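Opinion > Libraries and Reading > Shelving

Mar 24, 2021
By Karim Hegazy

The small reference shelf deserves a better defense than it usually receives. Institutions that count their holdings in the thousands tend to treat the short row of books kept near a desk as clutter. The Ezzat reading room holds nearly 3000 volumes, and its most useful part remains a single rack of technical titles kept within reach of the people who need them.

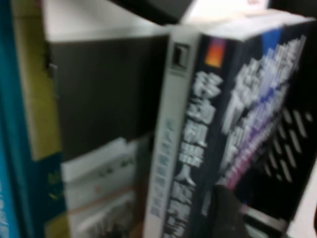
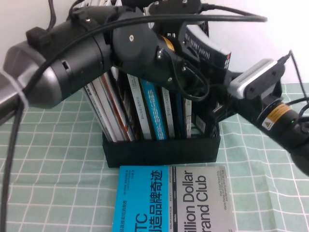 The case for the upright book

A book that stands on end can be found by its spine and taken out without disturbing a pile. A book that lies under six others will, in practice, be left where it is. This is a modest point, but purchasing policy often ignores it. Last August the Mamero branch spent its entire shelving allowance on deep cabinets, and 115 titles went into horizontal storage. Requests for those titles fell within weeks.

Packing matters as well. Books set too tightly are pulled by the top of the spine, and the binding suffers. Books set too loosely lean, and the boards warp. My colleague Lefteris Lazaridis has argued that every rack should keep a gap the width of one thick volume. I would accept a narrower gap — a finger's width is enough — but the principle is sound and should be written into the shelving rules.

The Mesik branch will review its own racks this year. It should begin with the books people reach for most.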